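Teaching a robot arm to leave the other valves alone

Sep 25, 2019

I've been hanging around the Festhorpe group's weekly demo for a while now, mostly for the biscuits, and this week they finally had something I could get properly excited about. They've been working on a way to get a robot arm to turn the valve you asked for without bumping the ones beside it (harder than it sounds!), and the first full set of simulator results is in.

The project is called Drotetti. Krishnamoorthy Lobo runs it, and Sumathi Shenoy wrote most of the code that decides where the fingers go. I sat down next to Sumathi with my coffee and she pulled up the test bench for me. It's all done in simulation at this point, so the table, the pipes and the room are drawn by computer, and she can reset the whole thing with one key. I was a bit jealous of that, to be frank. I've got a garage that could use the same key. 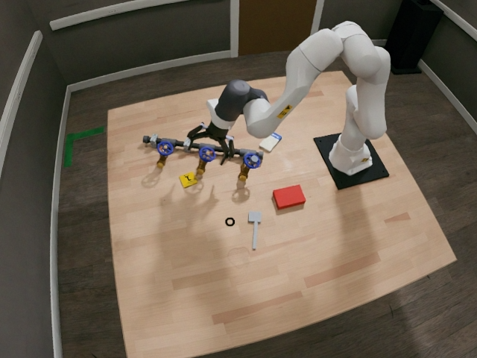 What makes valves such a pain is that they usually come in a row. If you've ever reached in behind the laundry tub to shut off the cold and grazed your knuckles on the hot, you know the feeling. A robot hand is wider than yours and doesn't notice the graze. The older way of planning a grasp was to look at the one handle you wanted, pick the tidiest grip on it, and then check whether the arm could get there. Often it couldn't, or it got there by shoving a finger into the neighbour.

Sumathi's method starts from the neighbours. Before it thinks about gripping anything, the program marks off all the space it isn't allowed to touch, including the room each nearby handle needs to swing. Only then does it look for a grip in what's left over. She calls the leftover bit "the pocket", and I heard that word a lot over the morning. If the pocket is too small for the hand, the program tries tilting the wrist and has another look, up to 10 times, before it gives up and says so.

The giving up matters, by the way. Krishnamoorthy told me he'd take an arm that stops and asks over one that has a go and hopes, and he's had to fight for that a bit, as stopping counts against you in the score.

So, numbers. They ran 2000 trials on the new planner and the same 2000 on the old one, shuffling the pipe, the target valve and the odds and ends on the table each time. The old planner touched a valve it shouldn't have in 719 of them. The new one did it in 30. I asked Sumathi to say that again and she turned the screen around so I could read it myself!

The layouts aren't all built the same way either. Some have round handwheels and some have levers, and the levers turned out to be the fussy ones. A wheel takes up the same space wherever you turn it, but a lever sweeps out a big arc, and the pocket changes shape as it goes. Most of the 30 misses were on levers.
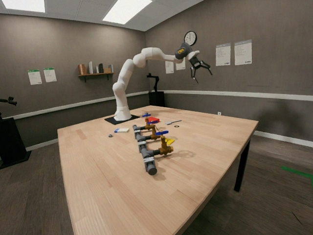 The lever layout in the simulator, with two blue handles and one yellow.

Kwabena Dogbe, who looks after the gripper models, reckons some of those misses can be fixed by planning the turn in short stages and working out the pocket again at each stage. It's slower. He'd like to have it going by December, and he said so in front of Krishnamoorthy, so I suppose he's stuck with it now.

The loose bits and pieces on the table are in there on purpose, too. Early on the group trained with a bare bench, and the planner got very good at bare benches. Now every trial has some clutter lying about, and the program has to work out for itself what's in the way and what can be ignored. 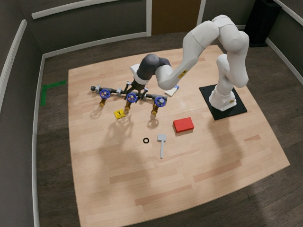
Handwheel layout: the open gripper over the middle of the pipe assembly.

I did ask the obvious thing, which is whether any of this will hold up with real brass and real grit in the threads. Sumathi didn't dodge it. The simulator is kind about friction, and a stiff valve might drag the hand sideways, right out of its pocket. The group has a bench trial lined up with Sotitz, and they'll start with the handwheels and leave the levers for later. Sensible, I think.

If you'd like to see it run, the Festhorpe demo is open to anyone in the building, and Sumathi is happy to let visitors pick the target valve. I chose the middle one both times. She says everyone does.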